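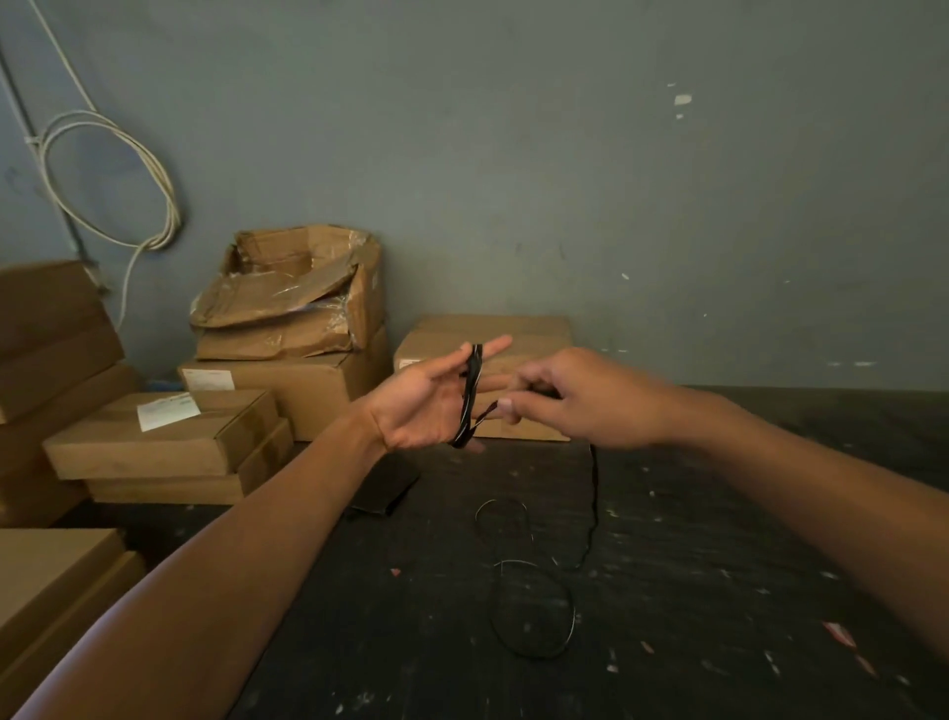 Filed under: Workroom and Storage

The question of how a cable ought to be put away has occupied more of my October than I would have predicted. It arose from the annual sorting of the workroom at Sedmont, where I look after the equipment lent to community groups, and it has led to a small revision of our written procedure. I set the revision out on this blog for the benefit of those readers who maintain similar collections, and for my own reference next year.

The previous procedure consisted of one sentence: "Cables are to be returned neatly." It was drafted by my predecessor, Omar Majali, at a time when the collection fitted into a single cupboard. The register now lists 300 cables of various kinds, and borrowers have interpreted the word "neatly" with considerable freedom. Some are returned knotted at the middle. Others are folded sharply and secured with a rubber band, which perishes over the summer and leaves a residue on the jacket that is tedious to remove.

The method now adopted for thin cables is winding over the fingers. One hand is held upright with the fingers spread a little, and the cable is looped around the base of the fingers while the other hand feeds it along between thumb and fingertips. The remaining length is left to lie on the table in open curls, so that it can turn freely as it is drawn up. A short tail should be left hanging towards the wrist at the outset. It provides something to hold when the bundle is slipped off, and it saves hunting for the end later.

Tension is the matter on which most people require correction. The bundle should be snug enough to keep its shape, but the fingers should never feel pinched. If the fingertips change colour, the winding is too tight, and the cable will be under the same strain for as long as it remains in storage. Spreading the fingers slightly during winding and closing them at the end gives enough slack to remove the loops without disturbing them.

Ebise Adugna has objected, with some justification, that finger winding introduces a twist with every turn. For a long audio cable this is a serious defect, and such cables will continue to be coiled over and under in large loops and hung up. For short charging leads and the like, the twist is of little consequence provided the lead is unwound in the same manner and not pulled off the bundle from one side. The procedure now distinguishes between the two cases. Anything longer than 4 metres is to be hung. Anything shorter may be wound over the fingers.

Some remarks on the working surface may be of use. A dark tabletop is excellent for finding pale labels and crumbs of packing material, and very poor for finding a thin black cable. My own practice is to run a flat palm over the table before declaring it clear. I would also recommend sweeping the surface at the beginning of a session as well as at the end, as specks and paper scraps cling to any jacket that has become tacky with age. A cloth wrung out in warm water with a drop of dish soap will deal with most of it. The cable must be unplugged, of course, and left to dry fully before it is wound.

Cardboard boxes remain our standard container. I am aware that Suryani Sinaga favours clear plastic tubs, and the proposal was given a fair hearing, but boxes are free, they stack against a wall, and they may be written on directly. The present rule is one type of cable to a box, with the contents marked on the side facing the room. Marking the lid alone has proved useless once a second box is placed on top. No box is to hold more than 30 bundles, a limit arrived at after the bottom of one gave way on the stairs.

Ties are the outstanding matter. We have tried paper-covered wire, which cuts into softer jackets, and cloth tape, which I prefer but which borrowers tend to keep. For the shortest leads, the last turn may be passed around the middle of the bundle and the end tucked through, and no tie is required at all. Tanko Bashir is preparing a sample board showing each arrangement, to be hung beside the lending desk.

The revised procedure takes effect when the current loans are returned. Until then, borrowers are asked to leave cables unwound in the returns tray and to report any split jacket or loose plug at the desk. Correspondence on the over and under method should be directed to Ebise, who has offered to demonstrate it at 10 in the morning to anyone who wishes to attend.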